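Lustthorpe Workshop: Tray and Block Gallery

The sorting tray and its loose stock, as set up on the side bench.
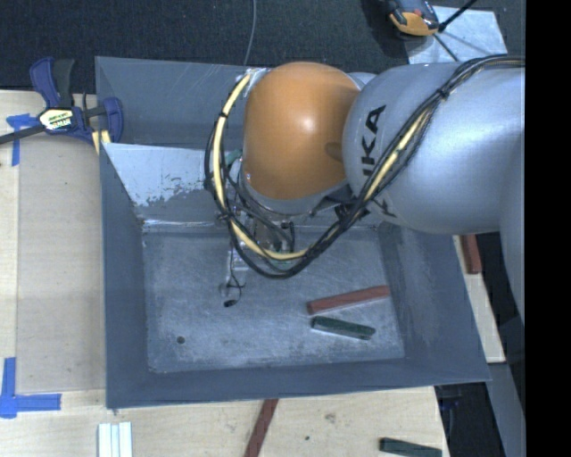 Tray clamped at upper left. Two bars on the floor, reddish-brown and dark green, lying close to parallel.

The tray is shallow, with a flat square floor and four sloped walls. It was brought over from the Vanhove store in December and has had no refinishing since. The notes below cover the parts of the set-up in the order they appear on the job sheet, number 383.

Floor
Grey metal, scuffed and speckled. The marks are left alone. A freshly painted floor shows every scratch within a week and gives a misleading colour reference against the darker bars. There is one small dark hole toward the lower left. It does not need plugging for blocks of this size.

Walls
Painted a darker blue-grey than the floor. The slope returns a bar to the flat area if it is set down too close to the side, provided the paint is clean. Wipe with a damp cloth on Tuesday and let it air dry. Solvent is not to be used on the painted faces.

Back wall
A lighter sheet-metal panel sits at the left portion. Paint is peeling here, with white patches along the lower edge. Loose flakes should be brushed out before each session – a soft paintbrush is adequate. Repainting is on the Pluresance list, priority 8, colour to match the other three walls.

Clamp
Bar clamp, blue and black, yellow label, gripping the edge of the tray and holding it to the table. Tighten by hand only. Check it again after the first 100 placements, as the jaw tends to settle into the paint.

Tabletop
Light plywood. Blue painter's tape is used for marking out: one strip below the clamp and an L-shaped piece at the lower left corner. Replace tape when the edges lift, and lay the new piece before pulling the old one so the position carries over.

Bars
Slender rectangular stock, painted at Steltero in batches. The reddish-brown and dark green bars on the tray floor are much the same size. Finish is matte, 2 coats, sanded lightly between.

Loose stock
Kept outside the tray along the near side. A small stack of white bars at the left, a long reddish-brown stick toward the centre, and a dark green block at the right near the table edge. Another reddish-brown block stands by the tray's right side. Return everything to the Lustthorpe drawer at the end of the day, white bars at the bottom.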